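Where the Bottles Go: Container Returns in Muvville
Term project report, Environment and Society

Summary

Our group set out to learn why people in Muvville don't return their drink containers, given that someone will pay them to. We surveyed 159 households, spent two Saturdays' worth of patience at the Rendau depot and ended up with a pile of spreadsheets and a lasting dislike of flat cola. The short answer is that ten cents is a lot of money to an eight-year-old and no money at all to anyone with a car.

Background

The deposit scheme is simple on paper. You pay a bit extra when you buy the drink, you bring back the empty, you get the bit extra back. There are two places to do this in Muvville. Rendau is a staffed depot out past the rail yards, and Droler is a machine in the supermarket car park. Rendau takes everything but closes at four. Droler never closes but has strong opinions about which bottles it likes.

Method

We dropped 502 survey forms in letterboxes in February and got 159 back, some of them filled in by people who wanted to talk about parking instead. We kept those answers in a separate file. It's the longest file we have.

We also ran a small trial at Droler. We fed it 40 containers of different kinds, all rinsed and uncrushed with the labels left on, and wrote down what it did with each one.

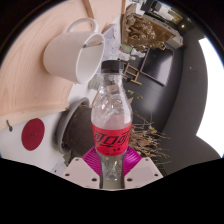 The machine took 20 of the 40 on the first go. Most of the rest went through after we turned them around and tried again, which is a fair bit of effort for ten cents and draws a crowd. Our worst performers were bottles with scuffed barcodes and anything bought from an import grocer, as those often aren't registered in the scheme in the first place. Our favourite result was a juice bottle that was refused four times and accepted on the fifth, with no change to the bottle or to our technique.

What people told us

The most common reason for not returning containers was "no room to store them." The second was "can't be bothered," and we'd like to thank those households for their clear answers. Several people said they left their empties beside the bin for someone else to collect. This does work, in that the bottles are gone by morning, but it doesn't show up in anyone's figures under their street.

People who used Rendau liked it. People who used Droler used words we have left out of the appendix.

Limitations

Our sample leans heavily toward people who fill in forms. We had no budget beyond the drinks, and the refunds from the trial were spent on chips before anyone had recorded the total. We also wrote to Daza, the company that services the machine, to ask about its rejection rate. They sent us a brochure.

Recommendations

Keep Rendau open until six on at least one weeknight. Put a sign on Droler listing what it won't accept, at a height where a person holding two bags can read it. Give apartment buildings a shared collection bin, and let the residents vote on where the money goes, although we accept that this may start more arguments than it settles.

Raw survey data is in Appendix A. The parking comments are in Appendix B.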